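Home | Storage | Bedroom | Workshop | Contact

Reading time: 2 min

Sorting bangles and bracelets in a box lid

A shallow box lid makes an adequate tray for rigid jewellery. Walls of 2 to 3 cm will stop a bangle rolling and still leave room for the fingers. Choose a lid with a smooth, pale interior. Dark metal and thin wire both show up against it, and dust wipes out with a damp cloth.

Work on a bed with a plain sheet pulled tight. Dropped beads stay where they land. Put rigid pieces in the lid first and keep beaded strands and cords on the sheet until they have been untangled. 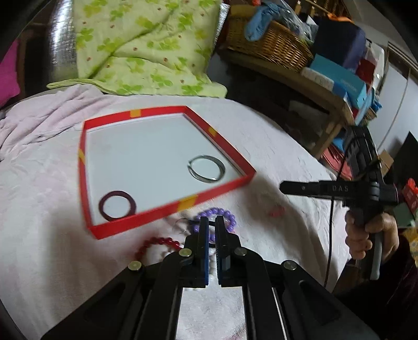

Page last changed: June, by Korkor Aidoo

Metal bangles should not touch each other in storage. Allow a finger's width between them, or interleave with tissue. Beaded bracelets on elastic are laid flat in a loose ring, never hung, as the elastic creeps under load. Free any cord lying across beads by lifting it straight up. Do not drag it.

Check elastic before putting it away. Stretch gently by up to 10 per cent; if the gaps between beads stay open on release, restring.

Line the lid with felt only if it will be moved often. Felt holds grit, and grit scratches plated surfaces.

Back to Bedroom | Next: Necklace hooks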